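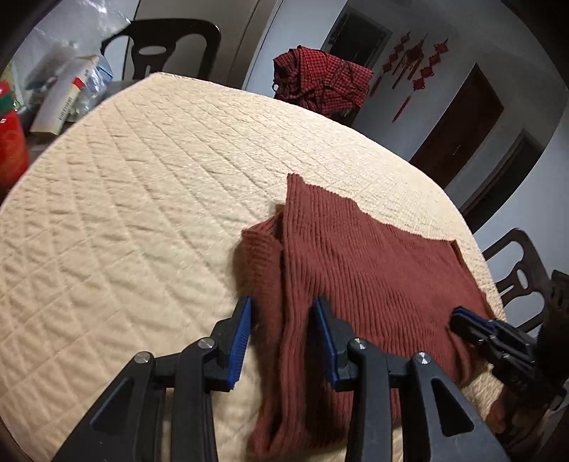 Posted Jan 1, 2019
By the Pirkance blog keeper

Happy New Year, everybody! I promised way back in July that I would write up the open day at Jusitz, and I am finally sitting down with coffee to do it.

Jusitz is a small outfit that teaches robots to handle laundry, and once a year they let regular people in to watch. I drove over from Pirkance with a thermos and far too many sandwiches, and I stayed a good deal longer than I meant to. The part I liked best was the folding. They do it with hand grippers first, one in each hand, and the robot learns from those recordings later on. You would think a sweater is a sweater, but try picking up one layer of ribbed knit with two plastic fingers and leaving the layer under it alone! The blue pads on the tips have little ridges for grip, and I got to squeeze one (very satisfying, like good kitchen tongs).
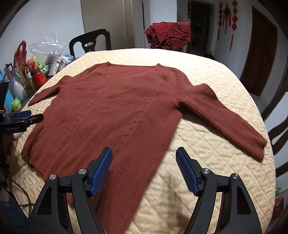

I had my own turn after lunch, on a dish towel, and I was terrible. My hands wanted to twist and the fingers only pinch, so I kept bunching up the corner and starting over. It took me 5 tries to get something I would put in a drawer, and even then my mother would have refolded it. The folks running the table were so patient with me – they told me they had 628 good sweater folds saved up and hoped to reach 705 before they moved on to pants.

Sleeves are the big headache, apparently. Everybody has a different opinion about which one goes over first, and I heard a lively discussion of it by the coffee urn. I am a left-sleeve person myself and always have been.

There was also a talk about the Zelard arm, the one that will do the folding by itself, but I came in halfway through and sat behind a tall man, so I can't tell you much. If you want to go next time, take the Gauthier road and park by the bakery. Bring a sweater you don't mind having pinched.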